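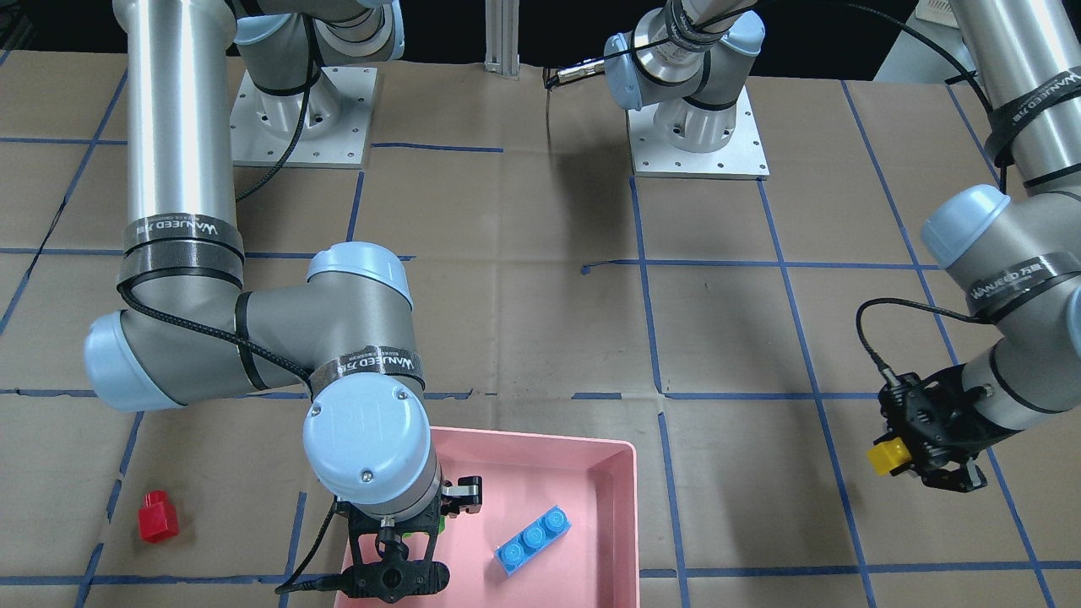
## What we will buy in June, and what we will not

My list for the second arm table is almost ready. Bożena Żak checked my numbers and found that I had forgotten the cables again, so I added 27 for spare ones.

The grippers are still the biggest question. Zieliński offered me a pair at 959, and Midatitz is cheaper, but their delivery takes eight weeks and I don't like to wait so long for a part that stops everything – last year we already had this problem with Arstead.

On the small things I want to save. Toy blocks, a pink bin, brown paper and blue tape do the work well enough, and I see no reason to pay for a printed mat.

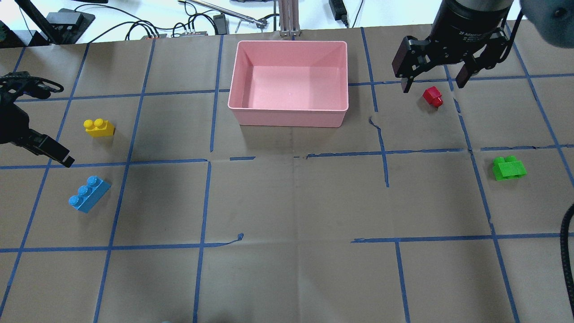

The tape I will buy in a bigger pack, in the same blue. For the mounting plates I keep 600 in reserve, and I will ask the shop in Cornham if they can drill them to our size. If their price is too high, I must move the second table to the next budget.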